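About Us

Moreira Evening School, Zasthorpe. Classes for grownups, mostly after work, mostly cheap. We've been meaning to rewrite this page since March so it's going up in one go, sorry for the rough edges. Last updated 20/12/2020.

Who we are

A small night school. Two floors over the old seed store on the Garkville road, entrance round the side, blue bell, press hard. Started with one bookkeeping class and a borrowed chalkboard. Now 47 courses a year, if you count the one-night ones (we do).

Idalina Prata runs the place. Timetable, keys, rent, the phone. She taught the bookkeeping class and still does, same room, same terrible chairs. Akinyi Shemweta looks after languages and the reading and writing program, and does most of the enrolling in the first week of term when the line goes down the stairs.

Everybody else is a part-time teacher with a day job. Bakers, a court clerk, retired math people. We like it that way. They come in tired, you come in tired, and somehow it goes better than it should.

What we teach

Bookkeeping, beginners and "my shop is in trouble."
English for newcomers, four levels.
Portugese and Spanish conversation.
Reading and writing for adults. Free, always has been, no forms to speak of.
Bread. Two ovens, small class, fills up first.
Sewing and alterations.
High school diploma prep, all subjects. Science is the weak spot, we're hiring.
Choir. Not really a course. Comes with soup.

Most terms run ten weeks. Come late if you have to, just come in quietly. Miss three in a row and Akinyi will call you, and she does keep calling. 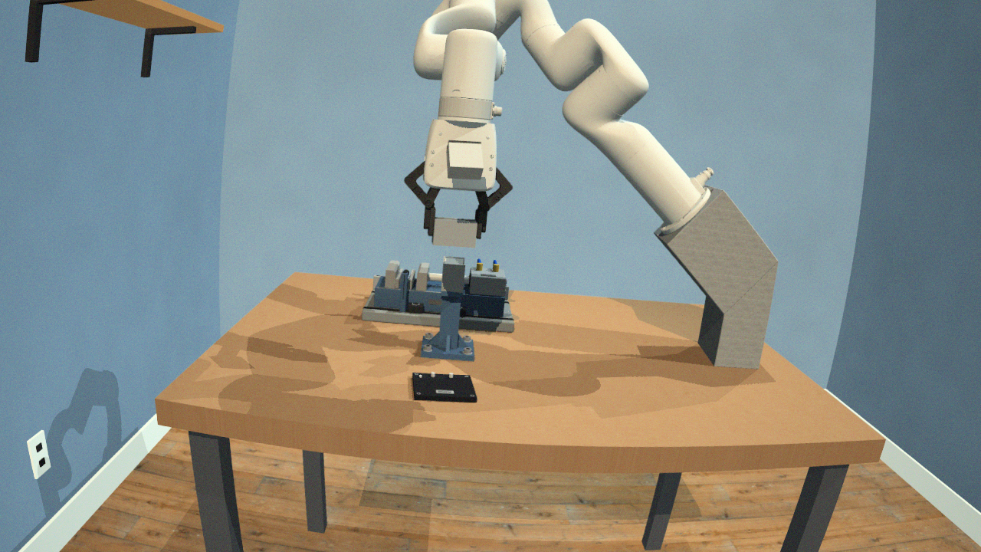
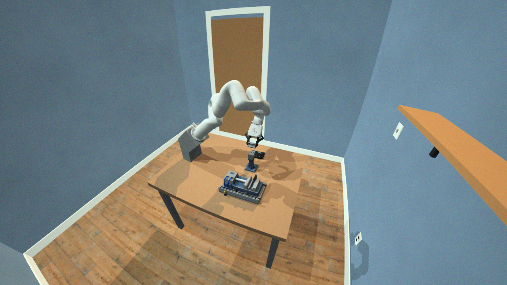
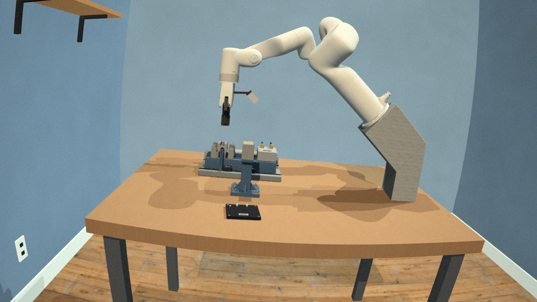
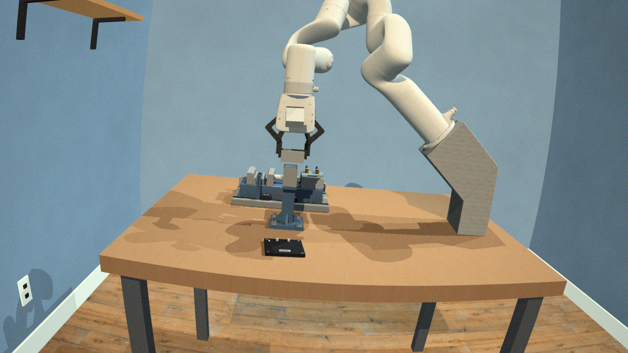

What it costs

A full term is $47 for most classes. Bread is more, flour isn't free. Reading and writing costs nothing. If you can't pay, tell Idalina, in person or on the phone, and she'll sort it out without a fuss. She doesn't ask for paperwork and doesn't write down why.

Last year the Ulten Fund covered 200 places for people who couldn't pay. Applications for next year's places open with enrollment. You don't need to live in Zasthorpe, plenty of our students come in from Garkville and a few from further out. Last bus back leaves at ten past nine so evening classes stop at nine sharp. Teachers have been told. Repeatedly.

How we got here

Short version. The mill closed, people needed certificates fast, the college was an hour away and only ran days. Idalina's aunt, the first Mrs. Moreira, had the upstairs rooms and let them go for almost nothing. Her name stayed on the door. She came to the Portuguese class for years, mainly to correct the teacher.

The second floor came later, after the dentist moved out. Still one sink in every room up there. Sewing class hates them, choir puts coats in them. We had a flood, we had a winter with no boiler, we had the year diploma prep was three people and a fan heater. All three passed.

By now 700 people have finished a diploma subject with us. Some of them teach here. One does our taxes.

This year

A strange one. Half the classes went online with a weeks notice, and the conversation groups moved to the telephone, pairs calling each other twice a week. That worked well enough that we're keeping it. Choir over the computer did not work at all. Bread is on hold until we can have people in the kitchen again, your deposit is safe, or ask for it back.

Rooms are open in small groups only for now. Sign the sheet at the door, windows stay open, bring a sweater.

Teaching here

We're looking for a science teacher for diploma prep, 2 evenings a week, and somebody who can cover level one English when people are out sick. Pay is modest but it comes on time. You don't need a teaching certificate for the short courses. You do need to know your stuff and be able to explain it to someone who's just done a ten hour shift. Send a few lines about yourself, no long resumes please, they don't get read till summer.

Finding us

Over the seed store, side door. Parking behind, not in front, the store needs the front for deliveries. There's no elevator. Ground floor room can be booked for anyone who can't do stairs, just tell us before term starts so we can swap classes arround.

Office is open 4 to 7 most evenings in term. Outside that, leave a message and say your number slowly, twice.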